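Brundalau Closet Project: Sorting and Storing Clothes in a Small Space
Final report, Cluster Cabral, December

Why we picked this topic

Everybody in our cluster had the same problem: too many clothes and one tiny closet each in the Cakthorpe dorm. We wanted to find out which things are better on a hanger and which are fine in a tray, and we had a great time doing it! The budget was 400 crowns and we spent 100 of it, mostly on hangers and trays.

What we did

We collected 36 pieces of clothing from our own closets and put each one through both kinds of storage, a night on a hanger and a night in a tray. In the morning we gave it a wrinkle score from 0 (ready to wear) to 5 (please iron me). To keep it fair, the same two people did all the scoring, and they didn't get to see each other's numbers until the end.

Our corner has a white metal rack for the hanging pieces, and a yellow plastic tray goes right under it. The striped sleeveless piece, blue and white on a blue hanger, was one of our favorites to test, as narrow stripes show every little fold. The royal-blue cloth in the tray was bunched up on purpose. We wanted to see the worst case as well as the neat one.
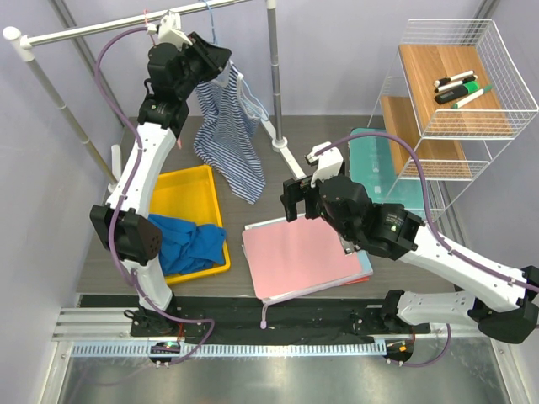
Results

Hanging won for anything thin, which we expected, but we were surprised by how much! Thin sleeveless tops scored 1 on the rack and 4 in the tray. Sweaters went the other way. They came off the hanger with bumps at the shoulders, and folded in a tray they looked great. T-shirts hardly cared, as long as they were folded first.

We also timed the evening cleanup. With a tray under the rack it took 15 minutes to put everything away, and the floor stayed clear all week.

What we would change

Our scores only cover one night. A full week in the tray would be a tougher test, especially for jeans, and we'd love to try it next semester with deeper trays. We would also write down the fabric from each label before starting. We forgot this for the first batch and had to go back and check them all.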